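Skitar hand gripper: club set-up guide
Section 4. Picking up packets
Last changed May 26, 2025

If you've got through Section 3 you'll have a gripper that opens and closes when you squeeze it, and a Pulico recorder that talks to it. Good! Now comes the bit we spend most of our evenings on: getting hold of crinkly snack packets and putting them down somewhere else without making a mess of it. I've written this section the way I'd say it to you across the table, so skip ahead if you've done it before.

You'll want a low table you can walk most of the way round, a mixed lot of sealed packets and your own gripper.
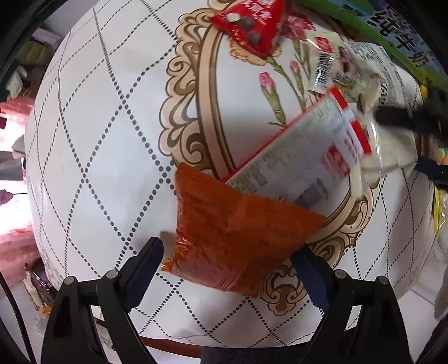 Jaws open on the orange packet in this one; in the next they're pinching it.

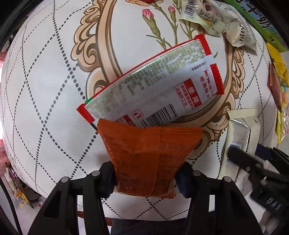 4.1 Before you pick anything up

1. Plug the gripper cable into the recorder first and the recorder into the laptop second. The other way round sometimes works and sometimes gives you a blank window, and I've never got to the bottom of it.

2. Run the cable down the outside of your sleeve and clip it at the elbow. If you're left-handed, swap the clip over – there's a spare in the lid of the box.

3. Squeeze the trigger slowly all the way in, then let it go slowly all the way out. In Pulico the opening bar should go from 0 to 100 and back without jumping. If it stops short, redo the zero from Section 3.4 before you go any further. I know it's dull. Do it anyway, I lost a whole December evening of recordings to a bar that never got to the top.

4. Check the finger pads. Run a fingertip along them and feel for grease or crumbs. A barely damp cloth is enough to clean them, and let them dry fully before you carry on.

5. Wiggle each finger sideways. A tiny bit of play is normal. If one flops about, nip up the screws with the small driver, a quarter turn at a time.

Caution: keep your other hand out of the jaws while you're tightening. The spring is stronger than it looks and it does catch skin.

4.2 Laying out the table

6. Tip the packets out and spread them with your hand. Don't arrange them nicely! Overlaps are fine, and so are packets standing up against one another. What we want is the sort of muddle you'd get from emptying a shopping bag.

7. Mix your sizes. Little sweets, long flat things, a carton if you have one. Open packets stay off the table, and so does anything with glass in it.

8. Leave whatever cloth is on the table where it is, patterned or plain. People ask me every term whether we ought to use a plain white one for the Gadarard entry, and the answer is no. The rules let you use any tabletop you like, and the more of them we've practised on the happier I am. Do smooth out the wrinkles, though, or you'll grab cloth along with your packet.

9. Pick a drop spot and tell your partner where it is before you start.

Note: if you're in the Garba room, switch off the row of lights nearest the window. Foil throws back a nasty glare under those, and the exposure takes ages to settle.

4.3 The pick

10. Start recording and wait for the beep.

11. Come in from above at a slant, with the jaws open a little wider than the part you're after. Wide open is tempting, but then you end up knocking the neighbours over.

12. Aim for something firm. On most packets that's the sealed edge, or a corner with a bit of the contents pushed up into it. The baggy middle of a half-full packet is the worst place you can choose, it just folds and slides out.

13. Close gently until the packet stops moving between the pads, then give it a touch more. In the numbers window the grip reading should sit near 400 for a light packet. If you're way past that on a bag of crisps, you're making crumbs.

14. Hold still for a slow count of two. This pause matters a lot to the people cutting up the clips later (often me), so please don't rush it.

15. Lift straight up. If there's another packet lying across yours, let it slide off by itself, or put yours down and take the top one first.

4.4 The put-down

16. Bring the packet over the drop spot and lower it until it touches. No dropping from a height, however good your aim is.

17. Open slowly and back away along the line you came in on. Packets with crimped ends like to hook on the pads, so if yours follows you back out, close again, lower it and have another go. Leave the recorder running while you do. A fumble you sort out is still a perfectly good clip and I'd much rather have it than not.

18. Press stop. Give the clip a number and the word "packet", nothing fancier.

4.5 Working with two grippers

Once you're comfy with one, have a go with two at the same table. One lot of jaws holds a neighbour steady while the other does the lifting, and it's lovely when it comes together. The cables are the trouble. Keep them on opposite sides and don't reach across.

Caution: never let both grippers pull on the same packet. Seals go with a bang, and you'll be picking rice crackers out of the hinges for a week.

4.6 When it goes wrong

The window says error 27. The recorder has lost the gripper. Unplug the cable at the recorder end, count to five, plug it back in.

The window says error 111. Your disk is full. Move the old clips to the shared drive first, and check they've arrived before you delete anything.

The bar creeps while you're holding still. Nine times out of ten it's your hand getting tired. Swap with your partner and have a biscuit.

The packet slips every single time. Clean the pads again, then try the other end of the packet. Still slipping? Turn your wrist so the pads meet the seal flat on.

One finger closes before the other. Stop there and go back to Section 3.2, the linkage has been put together a hole out.

Spare pads and screws are in the tin marked Skitar on the bottom shelf. If you take the last of anything, write it on the sheet taped to the lid.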